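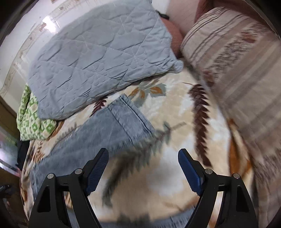

3.2 What counts as a made bed?

Figure 4. Quilted pillow, patterned cushion or folded cloth, and denim on a printed blanket.

Earlier work on household order, including the Akard scale, treats the bed as either made or unmade. We doubt that this split holds up. In Figure 4 a quilted pillow lies diagonally on a leaf-and-flower blanket, and a denim trouser leg lies flat below it. Under the Akard rules the pillow alone would decide the score, and the clothing would be left out. That seems hard to defend — a person tidying the room has to deal with both.

We asked 18 raters to score 56 bed surfaces, first by the Akard rules and then in their own words. The two sets of scores matched for 60 percent of the surfaces. Supporters of the scale may call this acceptable. We do not, given that the raters had only two labels to choose from. Soft items were the main trouble: 3 raters wanted to know whether a creased pillow was "out of place" at all, and the Rahimi handbook gives no answer. We return to clothing left on bedding in Section 3.3.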